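The Night Ferry to Putska
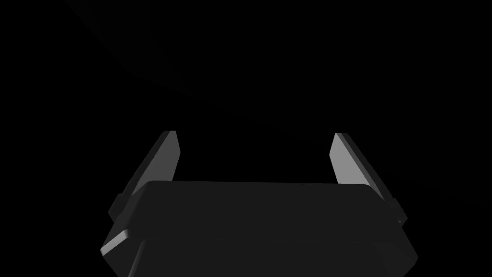 Zelledbridge Writers' Circle, Tuesday-Free Group for New English Writers

Tekle had carried the accordion for 13 kilometres, and his shoulder had a red line from the strap. At the ferry dock the woman in the ticket booth looked at the case and then at him.

"Is it an animal?" she asked.

"No. It is my uncle's accordion."

"Then it travels free," said the woman. Her badge said Ylva. She pushed a paper cup of tea through the small window, and he did not know if he had to pay for it, so he left a coin beside the cup. She pushed the coin back.

The ferry was late. In the waiting room there was one other passenger, an old man in a grey parka, who was peeling a mandarin very slowly and putting the peel in his pocket.

"You are going for the wedding?" the old man asked.

"For the funeral," said Tekle.

"Ah. In Putska they are in the same hall. On the left you have the wedding, on the right the funeral. Be careful with the doors."

Tekle thought this was a joke, but the old man did not smile. He gave Tekle half of the mandarin. His name was Terence, and he had been the harbour pilot for many years, until his eyes became bad. Now he crossed the water 2 times every month to visit his sister, who did not like him.

"Does she know that you come?" Tekle asked.

"She makes soup. So I suppose that she knows."

At four in the morning the horn sounded. They went aboard and sat near the engine, where the bench was warm. The lights of the town became smaller, and after the breakwater there was no light at all, only the noise of the water under the floor. Terence closed his eyes.

"Play something," he said.

"I don't know how to play. I only bring it."

"Then open it, and let it breathe a little."

Tekle undid the clasps. He put his hands through the straps, as his uncle used to do, and pulled. One long low note came out, and somewhere on the upper deck a dog began to bark.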